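Grullent Toy and Comic Archive
Progress report to the Bastimen Fund
Collections Storage and Cataloging Grant, second reporting period
2019-10-12

Purpose of this report

This report covers work carried out under the storage and cataloging grant since the first payment was released. It follows the headings in the grant agreement. The financial statement is submitted separately.

Work completed

The archive holds die-cast vehicles, tin and plastic robots, boxed board games and a large run of newsstand comics, most of it received from private collectors. At the start of the grant, the Badawi bequest was still in the cartons in which it arrived. It has now been unpacked, sorted and given temporary numbers. The comics in the bequest come to 3000 issues, and every one has been moved from its original bag to a new polyester sleeve with an acid-free backing board.

Cataloging of the toys is slower. A comic can be entered from its cover and indicia in a few minutes, while a boxed toy has to be checked for loose parts, instruction sheets, decals and battery damage before its record can be closed. Full records exist for 283 toys. Each gives the maker where known, the country of manufacture, dimensions, condition and a shelf location.

The new shelving was delivered in two shipments and has been installed along the north and east walls of the storage room. Shelf depth was increased from the original plan so that the larger boxed figures could be stored upright, and the change was made within the approved budget.

Cataloging software

Records are being entered in Flumon, as set out in the application. The transfer of the older card index is finished except for the game section. Duplicate entries were found during the transfer, mainly where a toy and its box had been given separate cards. These are being merged by hand - the automatic merge did not keep the notes field.
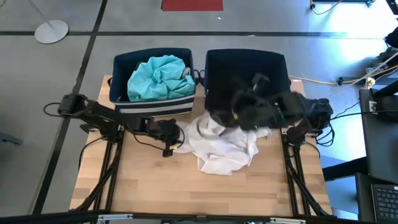

Will the archive finish cataloging the Badawi toys within the grant period?

The vehicles and robots will be finished on the present schedule, but the board games will not be complete without an extension of 4 weeks. Each game has to be counted against its parts list, and many of the lists are missing and must be found in other copies.

Matters for the Fund's attention

Two matters differ from the approved plan.

The first concerns loose accessories. The bequest included several cartons of unattached missiles, fists, wheels and weapons. The application assumed that most would be matched to a toy in the collection. Many belong to toys the archive does not own, and we propose to keep them as a reference set with a single group record.

The second concerns public access. The application promised a reading day for the comics in October. It has been moved to the next reporting period so that the issues can be shelved in their final order first. Researchers who had already written to the archive have been told of the change and may still request single issues by appointment.

Condition and conservation

Rusted staples were recorded in part of the comic collection, and the affected issues are shelved separately. Soft vinyl figures are stored apart from hard plastic ones, with unbuffered tissue between them - earlier contact had left marks on several pieces. Humidity readings in the storage room stayed within the agreed range, apart from a short rise while the shelving was being installed and the doors were open.

Next period

Work will continue on the board games and on photography of the boxed robots. The archive requests the Fund's written decision on the extension and on the proposed treatment of loose accessories before the next payment is released.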